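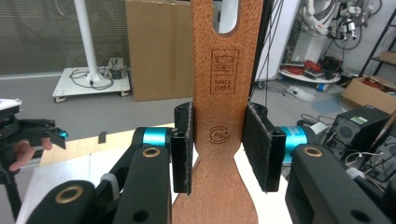
Home Blog Shop news About me Contact

Posted in: Packaging and labels, Small business diary

My first big order of printed pouches

When I opened my tea business I put every label on by hand. I bought plain kraft pouches from a store in town, I printed the labels at home in the evening, and I glued them on the kitchen table while the radio was playing. For the first year this was fine. I even liked it. But in August I had an order from two gift shops in the same week, and I spent so many hours with the labels that I did not have time to mix the tea. My husband said that I was now working for the labels. So I decided to look for printed pouches, and I want to write down how it went, because when I searched for such a story I found only pages from the sellers.

The first thing I learned is that the words are difficult. English is not my first language, and packaging people have their own English on top. Gusset, tear notch, hang hole, matte finish, soft touch, dieline. I kept a small notebook and wrote each word with a drawing next to it. A gusset is the fold at the bottom which lets the pouch stand. A dieline is the flat drawing of the pouch where you put your design, and it shows where you must not put anything important. I did not understand this second one well enough, as you will see.

I asked three companies for a price. Adico answered the same day, but their smallest order was too big for me. I would still be filling those pouches when my daughter finishes college. Tivley had a nice website where you can turn the pouch around with the mouse, and I played with it for a whole evening, but the shipping cost came only on the last page and it was a bad surprise. The third was Brandeo. Their website is ugly, I must say it. But there was a telephone number, and a real man picked up. His name is Donnie MacAulay and he was very patient with me. He asked what I put inside, how long it stays on the shelf, and if my customers close the pouch again after they open it. I had not thought about half of these things.

He also told me to order samples before I decided anything. I paid a small amount for a packet of different materials, and I filled each one with the same black tea and left them in the cupboard over the stove for six weeks. This is a bad place for tea, and I chose it for this reason. The clear pouch lost the smell first. The paper one with the thin lining was better, and the one with the foil layer was almost like on the first day. I wanted very much to take the paper one. It looks more natural and it feels good in the hand. But the tea is what people pay for, so I took the foil layer with a matte print outside.

The minimum was 3000 pieces in one design. I have five teas. If I print a different pouch for each tea, you can do the multiplication yourself, and I would need to rent a garage. Donnie's idea was to print one pouch for everything, with an empty light square on the front, and to put a small sticker with the name of the tea in this square. So I still have stickers! But now it is one small sticker, and before it was a big one in front, one in back, and a strip over the top. I can do a box of pouches during one movie.

Then came the design. My cousin's friend made it for me in exchange for tea and a cake. We sent the file, we got a proof back, and I looked at it for maybe ten minutes and approved it. Please do not do this. Print the proof on paper in the real size, cut it with scissors, fold it, and put it on a shelf. I looked only at the screen, and on the screen everything was big and clear. On the real pouch the brewing instructions are partly in the bottom fold. You can read them if you lift the pouch and pull it flat, but who does this in a shop? It was marked on the dieline and I did not see it. Brandeo printed exactly what I sent, so I can't complain to them.

The boxes arrived nine weeks after I approved the proof. They had said six to eight. The driver left them in front of the garage and it was raining a little, so I ran out in my slippers. All the pouches inside were fine. In one of the boxes the zippers were stiff, and I wrote about it with photos, and they took 990 pieces off the bill without any argument. I still use those pouches for the market, where people usually take the tea home and put it in a tin.

What would I do differently? I would leave more time before Christmas. I would put less text on the back – nobody at my market table has ever read the long story of my grandmother's garden, except one lady, and she found a spelling mistake in it. I would also ask for the color on the real material. My green came out darker than I wanted. People tell me it looks expensive, so maybe I will keep it.

A few readers asked by email about the heat sealer. Mine is a Gunn, the small model with the foot pedal, and I bought it used from a bakery that was closing. It needs some minutes to warm up, and you have to keep the top of the pouch very clean, because tea dust in the seal makes little channels and the air goes in. I wipe each pouch inside with a dry brush before I close it. It is slow work but I have not had one back from a customer since I started.

Next time I want to write about shipping boxes, and why I stopped using the shredded paper – I was finding it in my socks.

Posted 3/1/18

Recent posts
How I choose a price for a small pouch
Stickers that stay on and stickers that don't
My market table in the wind
Which scale I use for loose tea
Two gift shops said yes

Older posts Newer posts Back to top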